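Robot Learns to Sew by Watching Itself Fumble

Sistedska, Sun 8 October — A surgical robot at the Plurnuncombe lab has learned to recover from its own mistakes, a skill that has so far been left mostly to the people paid to supervise it.

The method, called Tully, starts from an unflattering premise. Most systems that learn suturing are trained on clean recordings by skilled operators, and so they know a great deal about what to do when everything is going well. Tully's authors kept the bad takes. Of the 3,000 short recordings used in training, many show dropped needles, missed grabs and thread wandering off where no thread was wanted, each followed by an operator patiently sorting it out.

The lab then ran two versions of the same two-armed robot on practice pads of synthetic tissue. The one raised on spotless examples finished 53 of 100 attempts at a single stitch. The one raised on blunders finished 81.

"Finished" is used with some generosity. A stitch counted if it held the cut closed under a light pull, and looks were not graded. Several of the robot's knots would get a first-year student a quiet word in the hallway.
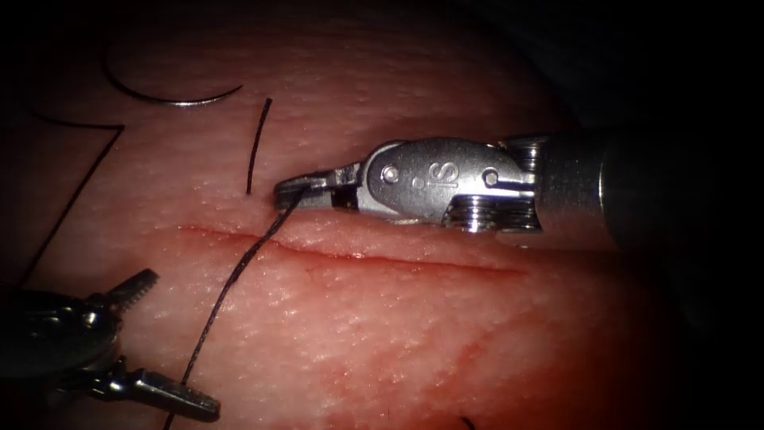 Suture work on a synthetic tissue pad, with the needle driver at right holding the thread and the grasper open at lower left.

Speed remains a sore point. The new version is slower than the old one, largely on account of all that recovering, and the paper gives the matter a single sentence. Tests on animal tissue are not planned yet. The next round will use Puvosus, a softer pad that the lab has been trying to get right since July and that tears, by the lab's own account, "if spoken to firmly."

RELATED ITEMS
Plurnuncombe lab gets second robot, same size room
Why thread is harder than needles
Sistedska open day: what to see, where to park
Puvosus pad delayed again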